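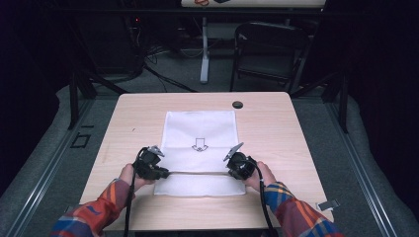 Search this repository
Go

# Plorna Cloth Folding: Equipment Plan and Data Card

This repository holds the purchasing schedule for the Plorna folding stations, together with the data card for recordings made with hand-held grippers. It is maintained by the Hartley workshop. Questions on costs should be sent to Shirley Tapley; questions on the recordings, to Haiyan Shi.

## Scope of the budget

The current round covers tables, aluminium rail, side padding, grippers and cabling. Computing equipment is budgeted separately under Dumitz and must not be entered here.

| Item | Quantity | Unit cost (£) |
|---|---|---|
| Hand-held gripper, pair | 16 | 681 |
| Rail and post kit | 4 | 215 |
| Spare finger tips, box | 4 | 200 |

Prices exclude VAT and delivery. Quotations from Plultidel are valid until the end of May.

## Planning notes

- Gripper pairs are ordered as left and right units. Single units are not stocked.
- Cables are replaced yearly and charged to the station, not to the project.
- Plain white cloths are bought locally and printed in the workshop.
- Any order of over £200 requires approval from Howard Entwistle.

## Files

`schedule.csv` lists orders by station. `recordings/` contains the folding sessions, with one folder per operator.

## Changes

Corrections should be raised as an issue and assigned to Elsie Lightfoot.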